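Home | Cells | Checklists | Spares | About

Monine cell: monthly walk-round, with my comments

I do this one in April and then every month after, same order each time, and I scribble as I go. Hudetti wrote the original list and I've added to it (a lot!).

1. Base plates. Go round every screw with the short key. OK on both arms. I put a paint mark on each one last time and none of the marks had shifted, so I'm happy.

2. Cables along the arms. Run your hand down from base to wrist with the power off and feel for flat spots. Leave enough slack at the wrist for a full turn.

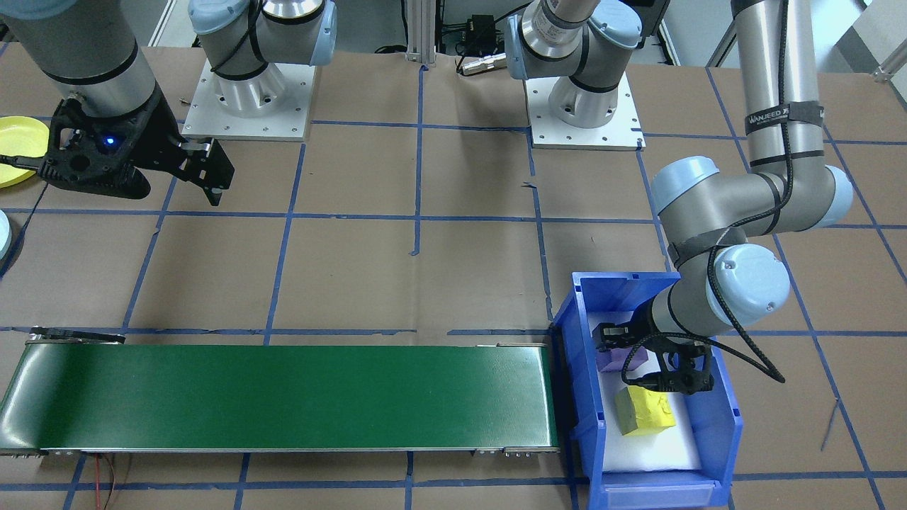

I also tug each strap lightly, and if it slides, it gets replaced that day. One did slide, so that's a new one from the De Luca drawer. Passed after the swap.

3. Grippers. Open, close, listen. The counter read 1,305 cycles on one and 554 on the other, which is nothing yet, but write it down anyway or you'll never know when the pads are due. OK.

4. Stop buttons. Press every one, on every pendant, with the arm moving slowly. Yes, every one! Then reset and try to jog. OK, 3 tries each.
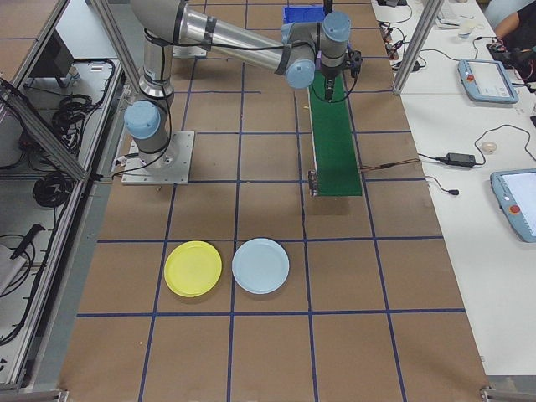

Homano asked whether slow means the same thing to everybody, and would like a number written in. Fair point – I run it at up to 70 mm a second for this test, and I've penciled that next to item 4.

5. Conveyor. Check the end rollers for play, look along the belt for drift, then run it empty for a few minutes and with a test block after that. Mine was tracking a hair toward the back, so I gave the tensioner a quarter turn and it settled down nicely. Passed, look again next month.

6. Bin and tape. Push the bin back to its spot by the conveyor, check the liner lies flat, and pick up any crumbs off the paper. Tape that has lifted gets pressed down or redone. Comment: some of mine needs redoing. 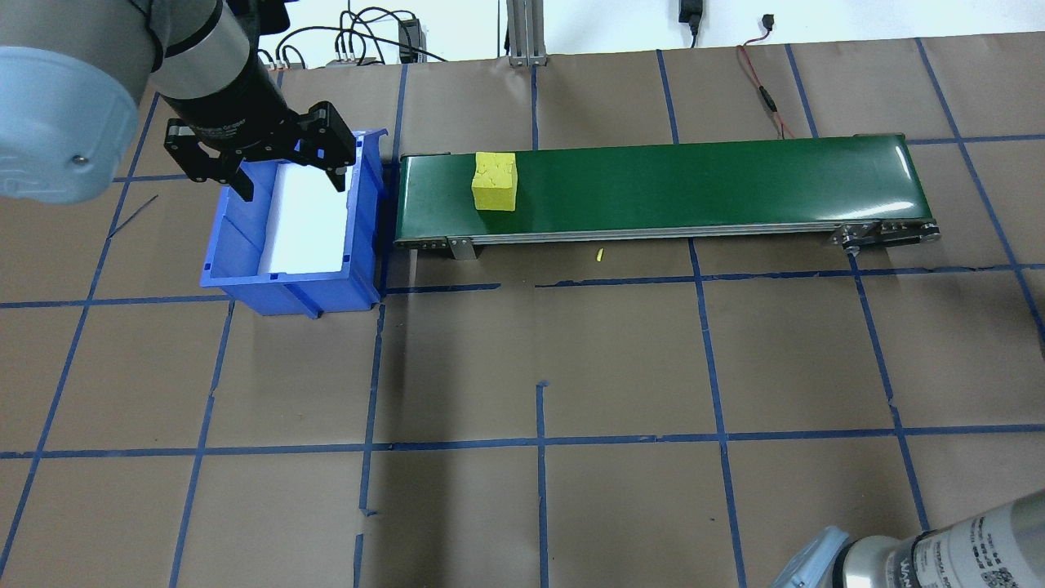
Item 6: bin up against the belt end, block on the belt.

7. Loose wires on the floor. Still open. I want clips along the back, and I've put them on the order with more blue tape.

2 comments | 3 shares
Contact the Monine cell desk | Back to top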